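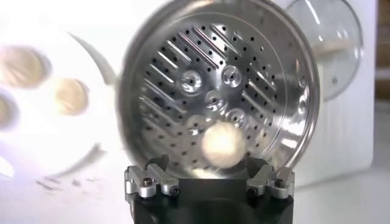 How do you fit a whole family reunion into a two-bedroom unit at Cloltmont? With mattresses in the hallway, a tent on the back lawn and a good deal of patience from the neighbours.

7/5/24

Well, they've all gone home and the place feels enormous. Henk Prins was first to arrive, as he always is, having driven up from Dilcombe with the dog across the back seat and a box of mandarins for us. We hadn't seen him since December, when we all went to the Christmas concert and he fell asleep before interval, and he looks so well – thinner in the face, but very cheerful about his new knee. He and I go back to the Kostlow Players, when I was painting flats and he was playing every vicar and policeman going. I think we worked out that he'd been in 13 of my shows, though he claims two of those didn't count as he was only a voice offstage.

The cousins turned up just as we'd sat down with a cuppa, so it was all up again and more cups out, and the little ones went straight through the house and into the garden without so much as a hello (their mother was mortified, I wasn't!). We had soup and rolls for lunch and then walked down to the river, slowly, on account of the knee.
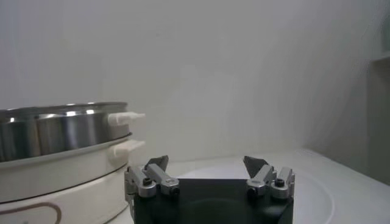
The white pot with its steamer on top.

After tea Henk got out the old programmes, and there we all were in the 2000 production of Koster, that strange play about the lighthouse, with my name spelt wrong on the back page. I'd forgotten how much of that set was held up with fishing line. We laughed until my neighbour knocked to see if everything was all right, and then of course she came in and had a sherry too.

I've stripped the beds and found one small sock and somebody's reading glasses. I'll post the glasses tomorrow. The tent can stay up until the grass dries out a bit.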